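## The Long Table at Todorova

The ferry to Lurnport runs 2 times a day in October, and if you take the later one you will arrive, as I did, just as Rosalía Paredes is putting the bread out. She has run the supper club at Todorova — the old net store behind the harbor — for so long that people on the mainland plan their vacations by it, and she still writes the menu on a paper bag every Sunday morning, after she's been down to see what the boats brought in.

I had meant to stay one night and ended up staying four (my editor has been very kind about this). Supper costs 30 dollars, and you sit wherever there's a gap, which is how I came to spend an evening between a retired piano tuner and a couple from Praltoleo who had brought their own pickled peppers and insisted everybody try them. They were wonderful peppers, sharp and a little smoky, and I've been trying to make them at home ever since with no luck at all.
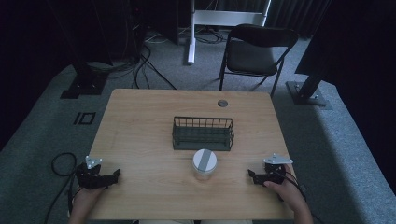
Rosalía grew up on the island and left it at nineteen, swearing she'd never gut another fish. "Then I got homesick for the smell," she told me, laughing, over the last of the plum cake. She still won't give out the recipe for that cake, though she did let slip that the plums come from her aunt's tree and that she soaks them overnight in cold tea.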